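Thread count tells a buyer very little about a towel. The figure that matters is mass per unit area, and most retail labels omit it. Of 20 bath towels I checked in April, 6 stated it. The rest offered "plush" or "hotel quality," terms with no test method behind them.

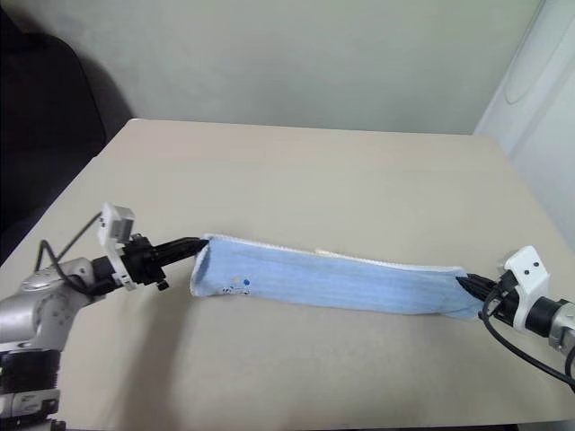

A light blue towel with fine ribbing and a white terry border.

Mills already have the number, as cloth is ordered and priced by weight. Printing it would cost next to nothing. Vlasta Živković, a former buyer at Lamano, argues that shoppers would simply pick the heaviest towel. Some would. Heavy towels dry slowly, and a label could give drying time beside the weight. Both values should be mandatory.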